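Gultent Bathroom Cleaning Trial — Progress Report to Clokemby
Gradley site, Wednesday, November 21, 2018
By the Gultent project team

Work stopped on 2 of 18 runs this period. In both, the wrist controller dropped out and the grip on the brush was lost.

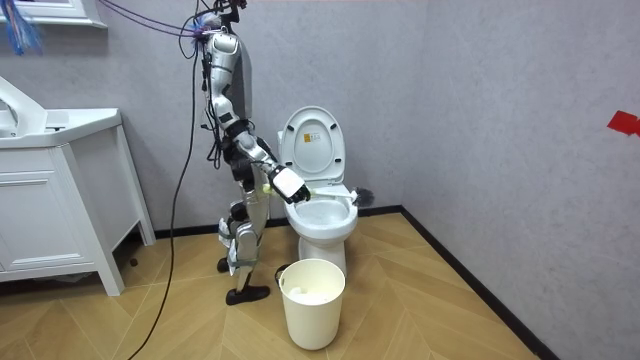
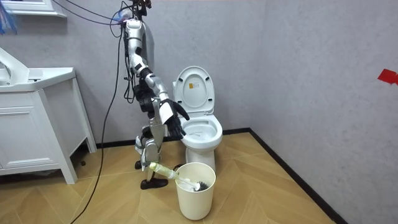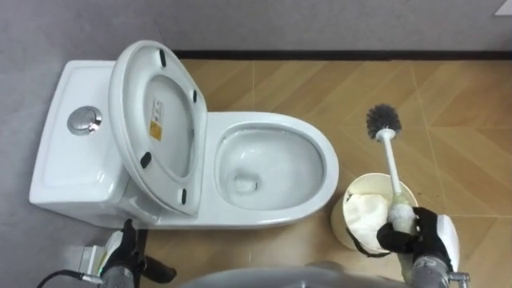

Toilet task at the Gradley site, brush in the gripper.

The fault was traced to a Fabbri connector — same part as in July. Four replacements are on order. Runs resume after three clean bench tests.

Contact: Gultent project office | Back to top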